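Teaching by Hand, One Part at a Time

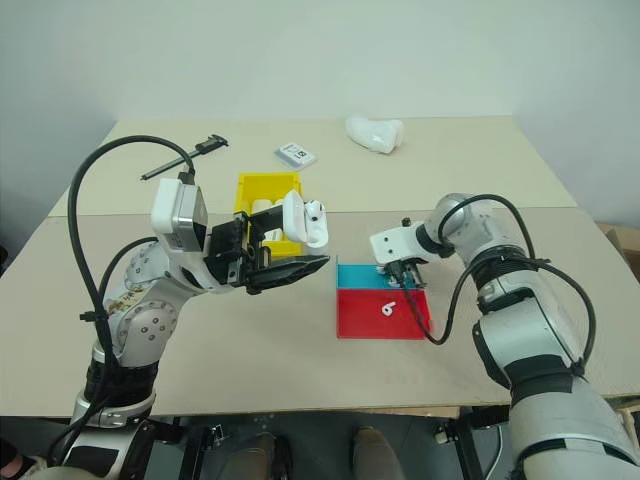
Filtetti Magazine | Manipulation Group, Larnwood Laboratory

The first lesson of the morning is sorting small parts, and Rozália Hegedűs has been giving it since January. She sits at the control station with a handle in each hand. When she closes her left hand, a black gripper on the far side of the room closes too.

The work is plain. There is a yellow bin on one side of the table and a two-color tray on the other, blue at the back and red at the front. Parts go from one to the other, and the two arms share the job. Every move she makes is recorded, along with what the cameras see, and the recording goes into the set the robot will learn from.

"You get used to having no fingertips," Hegedűs says. "The handles give you a little resistance when the jaws meet something, but most of it you do with your eyes. For the first week I was squeezing everything too hard."

A single run is called an episode. The sorting set held 246 of them when I visited, all by Hegedűs and one other operator. A good episode takes around 11 seconds for a single part. A bad one can go on for a minute, and what to do with bad ones is a subject the group has not settled.

The older practice at Larnwood was to throw out any run with a fumble in it. The trouble came when the trained robot made a small error of its own. It had never seen a part picked up crooked and set right again, so it carried on as if nothing had happened, often into the side of the tray. Now the operators keep a run if they recovered from the mistake without stopping. Some are told to start from an awkward position on purpose — a part lying on its side, or an arm already too far forward.

The other method in use here is older and needs no station at all. The operator stands next to the arm, switches the joints to a free mode and pushes it through the task. Hegedűs likes this for slow jobs with one arm, such as wiping or pressing a lid down. You feel the weight of the thing directly. With two arms it becomes hard work, and the operator's own hands and sleeves end up in the camera view, where they teach the robot nothing useful.

So for sorting, the group uses remote control. The station was built in house under a project called Venar, and the present version is the third. The first two had handles that were lighter than the arms they drove, and people moved them faster than the arms could follow. The current ones are weighted at the elbow. They are tiring after an hour, and operators trade places at that point.

Small pieces with a curl or a hook in them are the ones Hegedűs complains about. They can be gripped in several ways, and two operators will rarely choose the same one. Given both styles in equal amounts, the robot tends to aim somewhere in between and miss. The group now agrees on a grip before a set begins and writes it on a sheet beside the station.

The next set, named Rosales after the street the lab used to be on, will add handing a part from one gripper to the other in midair. Hegedűs has tried it a few dozen times without recording. She lets go too early, she says, and means to practice through the spring before any of it is saved.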